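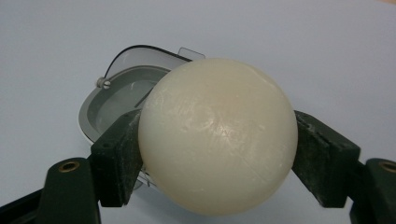

Cream ball, faint seam, some scuffs

Re: Cleaning up old plastic without ruining it

tirkden_attic
Posted Jan 30, 2021
I have a tub of off-white plastic toys and game pieces from a house clearance, most with light scratches. Last April I did a few with Flesusine paste and they came out shiny, which looks wrong next to the matte ones. Is there a way to clean them and keep the dull finish?

mossbank27
Skip the paste. Any polish will shine up a matte surface. Use lukewarm water, a drop of dish soap and a soft toothbrush, then air dry. That gets rid of most of the gray.

Sleiman_Resale
I disagree about skipping it. I sell this stuff, and buyers pay more for clean and glossy. I've listed more than 30 pieces done with paste and had 2 complaints.

mossbank27
Two complaints is two people who wanted the original surface. Once it's gone you can't put it back.

flatel_road
Soap first, then decide. For pits with dirt in them I use a wooden toothpick – never a pin. Leave seams alone. Sanding one down leaves a flat spot that shows more than the line did.

Sleiman_Resale
Fair point on seams. I don't sand those either.

tirkden_attic
Thanks. I'll do soap and a toothbrush on the whole tub and keep the paste for the ones I already shined. Does anyone know if peroxide is safe on the yellowed ones?

flatel_road
Test it on a broken piece first. Mine went streaky.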